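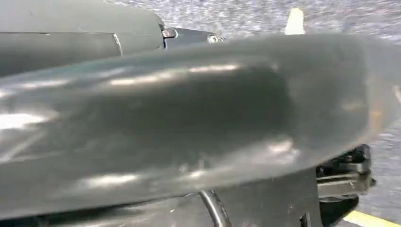 Dark gray gripper finger with a rounded tip, close up.

The Slow Arithmetic of a Warehouse Floor

Concrete is sold on strength and bought on flatness. A slab that will carry loaded racking for decades can still fail its owner in the first year if the surface rolls by a few millimeters under a tall truck. The mast magnifies the error. At the top of a high rack, a small dip under one wheel becomes a lean that the operator can feel.

The distribution building at Samonte was poured in May, in strips, by the contractor Tarnier. Long-strip construction is an old method. The crew sets rigid forms, fills a narrow bay, strikes it off, and leaves the neighboring bay until the first has gained strength. It is slow, and it leaves a joint along every strip. In exchange, the joints can be placed under the racks and kept out of the aisles, where wheels would break down their edges.

Tarnier placed 30 strips. The slab is 300 millimeters thick at the dock end, where trailers are unloaded, and thinner beyond it. Curing was done with wet coverings in place of a sprayed compound, a choice the owner, Trellora, made on the advice of its floor consultant. Wet curing costs more in labor. It also slows the loss of water from the top of the slab, and that loss is what makes the edges curl upward at the joints.

Curl is the part of floor work that specifications handle worst. Flatness is normally surveyed within days of placement, before most of the shrinkage has happened. A floor can pass on paper and then move. Trellora's contract called for a second survey after the building was enclosed and heated. The surveyors took 611 readings along the aisles, and 444 of them fell within the tighter of the two limits in the contract. The rest met the looser limit, apart from a short run near the dock doors that was ground down and measured again.
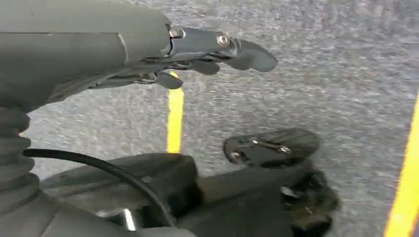

Gray arm and gripper with yellow tape on the floor behind.

Grinding is a reasonable repair if it is kept shallow. It removes the hard troweled skin and exposes aggregate, so the treated band wears at a different rate and takes up stains more easily. Tarnier applied a densifier called Ilar to the ground area, in two coats. The color does not match the rest of the slab.

Joint filler went in last. Semi-rigid filler supports the edges under hard wheels but has little stretch, and a joint filled too early will open as the slab goes on shrinking. The usual advice is to wait as long as the schedule allows and to budget for a second visit. Trellora has set aside money for that visit and has not yet fixed a date.

January 3, 2022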